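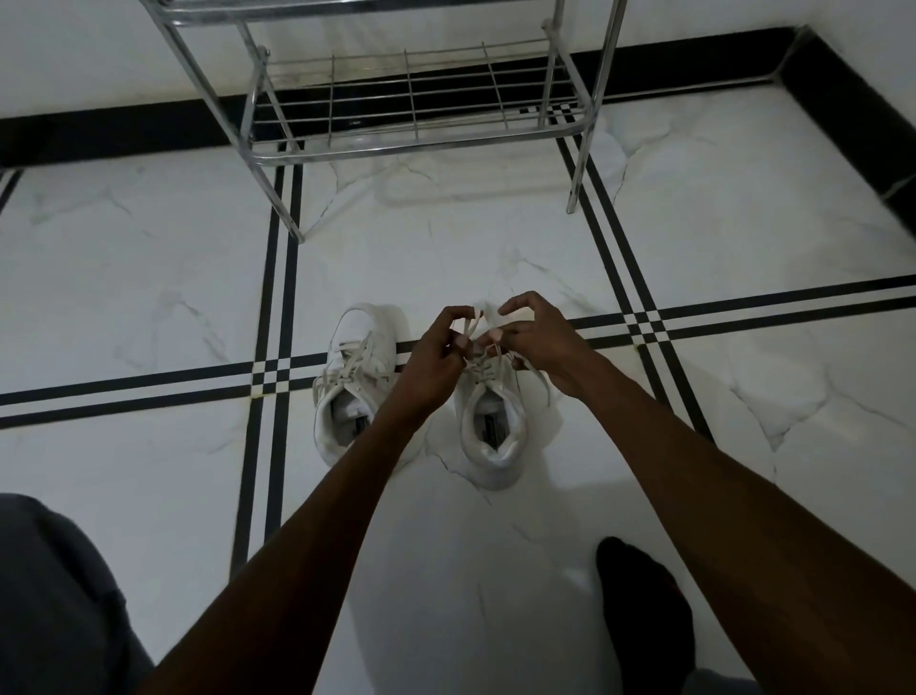

Tying the bow on the right shoe, white sneakers on tile

Navby Undomeck Recording Kit, reviewed for school clubs
January 16, 2019

I help run the after-school robotics club in Landthorpe, and this year our older group picked shoelaces as their project for the Henriques Cup. I tried gently to steer them toward something with blocks, I really did, but they had their hearts set on laces, and so we went shopping for a way to record people tying shoes from the tier's own point of view. We ended up with the Undomeck kit from Navby, which cost us $242 and has now been through a good few months of club life (we bought it back in July, when the group was still arguing over the project name).

In the box you get a head strap, a small camera that clips to the front, a charging cable and the labeling program. The strap is the best part by far. It's soft, it goes over braids and hoods and glasses, and all 15 of our students could get it on without help from a grown-up. The camera tilts down far enough to catch both hands when you are bent over your own feet, and that was the thing I worried about most before we ordered!

The labeling program is friendly too. You step through a clip and mark where each part starts - grab the lace, cross, loop, pull - and a twelve-year-old can pick it up in one meeting. We have 640 clips saved so far, and the kids are very proud of every last one of them.
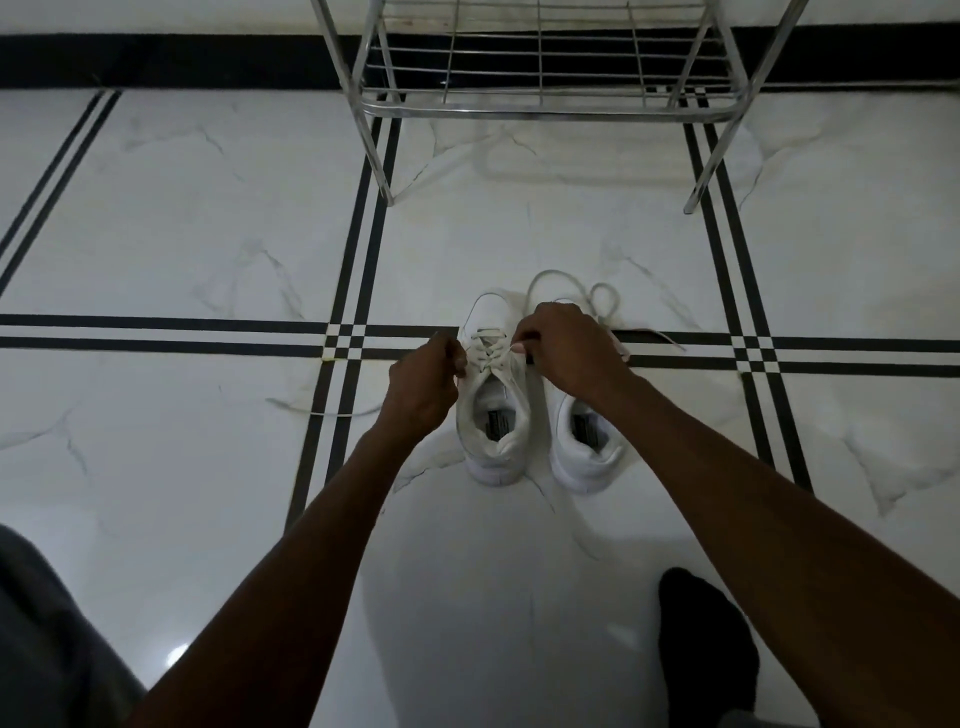 What Could Be Better

White laces on white shoes over a pale, shiny floor are hard going. When a loose end trails off across marble-look tile, you squint at it on a small laptop and argue over where it stops. The black stripes in the floor do help a little where a lace crosses them. I'd have loved a contrast slider in the program, and I hope Navby adds one someday. For now my advice is to buy a pair of bright laces and mix those in with the plain ones.

The battery is the other grumble. Ours needs a charge partway through a long meeting, and the cable is so short that the camera has to sit right beside the outlet while everyone waits and eats the snacks. The printed guide is thin as well, and it took three of us to find the page on exporting clips (it's tucked in the back, after the warranty).

Still, I would buy it again for a club our size, and we're thinking of a second one so that two students can record at once. Four stars from me, and if your group wants to try laces, start them with the first crossing and leave the bow for later in the year.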